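The Long Life of a Dyed Tablecloth
11/24/23

Most dark table linens fail at the dye before they fail at the thread. The cloth is sound, the hems hold, and the color has drifted to something the owner would not have bought. Navy is the worst case. It is a deep shade, which means a heavy load of dye per pound of fiber, and part of that load never bonds. It sits in and on the yarn until water or friction takes it off.

Jozef Martens ran the dye floor at the Allano mill until it stopped piece dyeing in 2000. He keeps swatch books going back to 1958, each swatch stapled beside its bath record: fiber weight, salt, soda ash, time at temperature. The early pages are vat colors. The later ones are almost all fiber reactives, which are cheaper to run at small volume and give a brighter blue.

"A vat dye is locked in as a pigment," Martens says. "A reactive is tied to the cellulose by a chemical bond. Both are good. What ruins the second one is a short rinse."

The rinse is where the money goes. A reactive bath on cotton leaves a share of the dye hydrolyzed, meaning it reacted with water when it should have reacted with fiber. That share has to be washed out hot, in several changes, with a detergent that keeps it from settling back. Water and heat are both metered, so the temptation is to stop when the drain runs pale. Pale is too early. Martens's rule was to press a damp white cloth on the goods under a hot iron and look for transfer.
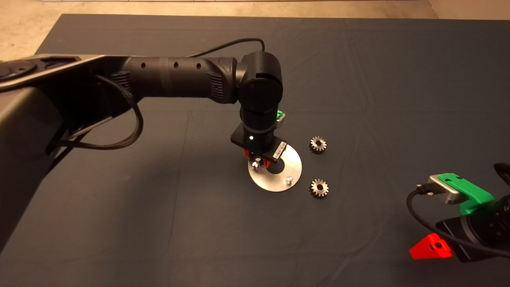
Light does the rest of the damage, and it works slowly enough that owners tend to blame the laundry. A table near a south window will fade along the folds first if the cloth is stored on it half folded, because the outer face of each fold takes all the exposure. Refolding on different lines spreads the loss. It also spares the yarn, which cracks along a crease that is pressed into the same place for years.

Washing is simpler than the care labels suggest. Turn the cloth face in, use cold or warm water, and leave out anything with an optical brightener. Brighteners add a bluish white glow that reads as gray haze on a dark ground. Chlorine is out of the question with most reactives. Vinegar in the rinse does not set dye on cotton, whatever the household columns say. It neutralizes leftover alkali and does nothing more.

Aisling Ó Dálaigh, who redyes hotel linens under the name Zekska, takes in goods that other shops turn away. Her limit is the stain. Oil left in the weave resists the new bath and shows up as a lighter patch, so each piece gets a long alkaline soak first. Polyester sewing thread is the other problem. It will not take a cotton dye, and a redyed cloth often comes back with its hem stitching in the old shade - harmless, though some clients send it back.

She charges by dry weight and will not quote from a photograph. Cotton and linen go in at 60 degrees Celsius. Blends she tests first, on a snip from inside the hem.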